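Fio: resolvi aprender a costurar aos quarenta e tantos e tenho coisas a dizer 🧵

1/ Comecei pela bainha de uma calça. Levei três noites! A Manon, minha vizinha, faz isso durante a novela, sem nem olhar.

2/ O drama é a tensão da linha. Puxou demais, franze tudo. Puxou de menos, abre. 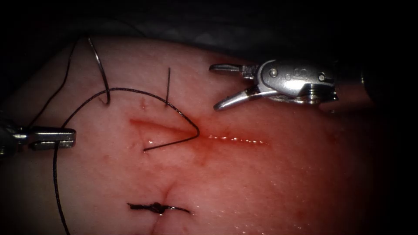 3/ Linha boa faz diferença, viu? Larguei a baratinha e comprei um cone da Cleter, 338 metros, bege. Não arrebentou ainda.

4/ Ponto invisível: agulha fina, pega só um fiozinho do tecido
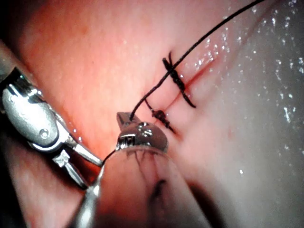
e vai sem pressa, de preferência com luz de dia. Em novembro encaro um zíper, me desejem sorte!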